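Taking Down the Holidays: Household Tips
Dolside Home Pages
18 Jan 2022

If your tree is still up, you have company. The house on our corner of Suderdale once kept its lights going until April, and by then people were giving directions by it.

Ornaments first, tree second. I have tried it the other way, and spent the evening fishing hooks out of the rug with a magnet.

Egg cartons are fine for small baubles. Bigger ones go in the cardboard dividers that liquor stores give away, and you may let the neighbors draw whatever conclusions they like. Wrap anything old in plain tissue. Newspaper ink comes off on pale glass, and after a few years your angel will be wearing the sports section.

Wind light strings around a piece of stiff cardboard with a notch cut in each end. Plug each one in before you wind it. Throw out the dead ones now, while you're cross with them.

An artificial tree will never go back in the box it came in. Accept this and buy a zippered bag. Fold the branches upward from the bottom, tie them with 2 old bathrobe belts, and lay the thing flat. Tabletop trees can stand upright in a tall bucket with a pillowcase over the top. Dust them first with a dry paintbrush, working from the trunk out.

Real trees: saw the trunk into short lengths, leave them outdoors to dry, and keep them out of the fireplace. The needles can go under the blueberries. Mine have been getting them for 8 years and have yet to thank me.

Candle wax on the tablecloth wants an ice cube, a butter knife, then a warm iron over brown paper. Red wax wants a new tablecloth.

Label every box on the side, not the lid. Boxes get stacked. I learned this in the Fallberg apartment, under 3 of them. 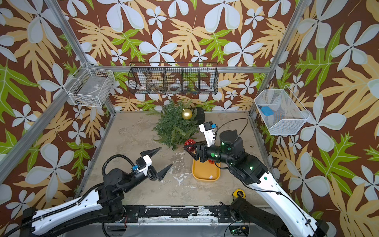
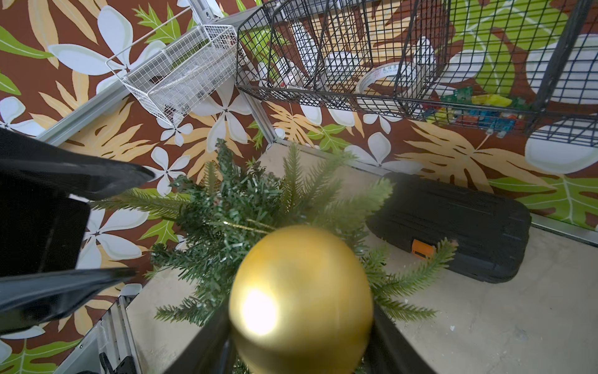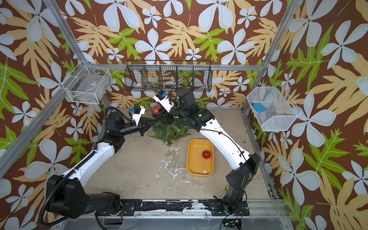
Small greenery and busy wallpaper, with a gold bauble in the first two.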